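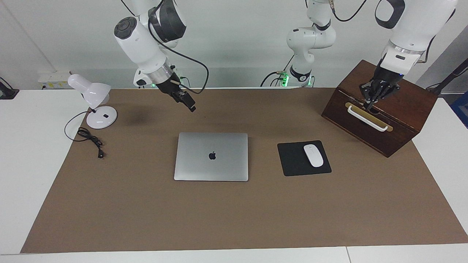 *The left gripper at the drawer of the wooden box, with a desk lamp, laptop and mouse on the same table.*

# The teacher's hand is also in the data

I work at Brorkance, a small company where we teach two-armed robots to do things on a table. We open a drawer, we move a mouse, we switch a lamp. When I tell this to people outside the field, they ask which program the robot follows. I answer that mostly a person moves the arms, the robot records, and later a model tries to do the same. Then they look a little disappointed.

I don't think they should be. I think showing is the right way to teach a machine housework and desk work. But I also think that we who do it are careless about one thing: we treat the person who shows as if any person would do.

There are two common ways. In the first, you take the arm in your hands and guide it. In the second, you sit or stand some distance away and drive it with a controller or a second pair of arms. At Brorkance we have used both, and each gives the teacher bad habits. If you guide by hand, you push through small resistance without noticing, because your own muscles help. If you drive from a distance, you don't feel the drawer at all, so you become too careful - you stop before the handle, you look, you move again, you stop. A model trained on this also learns to stop before the handle. I have seen visitors admire such a pause as if the robot was thinking. It was only our operator, three weeks ago, being unsure.

A drawer is a good test of all this. A child opens it without looking. For a gripper the approach matters very much: a bit too high and the fingers close on the front of the box, a bit to the side and the whole box turns. An experienced operator knows to come in slowly, to correct early, and to pull straight. A new one corrects late and pulls at an angle, and still the drawer opens, so the recording is marked as good.

This is my main complaint. We mark a demonstration as good when the end is good. In one project, which we called Clirkia, we had 3,220 recordings made by 8 operators, and the sheet had only two marks, success and failure. When I watched a part of them again, I could tell who was driving after a few seconds. One person always brought the second arm near before it was needed. Another let it hang in the air far from everything. Both ways opened the drawer. The model received both and was often stuck in the middle, with an arm that went half the way and came back.

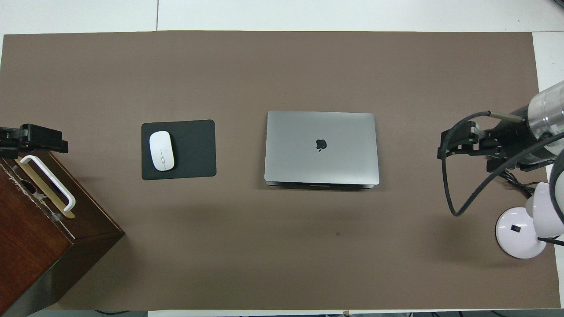 The idle arm is something I would like more people in my field to discuss. On a desk with a laptop and a mouse, one arm has the job and the other has to be somewhere. Where should it wait? No instruction sheet I have read says it, and I have read those from Durden and Auer too. So every operator decides alone, and the robot inherits the decision.

Some colleagues tell me that more data will wash these differences out. Maybe, for a company with a very large budget. For a team of our size I believe more in two simple things. First, let operators watch their own recordings, with enough time and before the next session. Second, pay them as skilled workers and keep them. Today many teams take students for a month, and when the students begin to be good, they leave. Nobody would run a bakery in this way.

I know the other side of the argument. Very uniform demonstrations can make a robot that fails when the box is turned a little. This is true, and I want the box turned, the lamp moved, the mouse on another part of the pad. Variety in the table is useful. Variety which comes from a tired hand at six in the evening is a different matter, and today our files do not separate one from the other.

From December we write down the operator and the hour for each recording. It costs a few seconds, and I would ask other teams to do the same before they buy another arm.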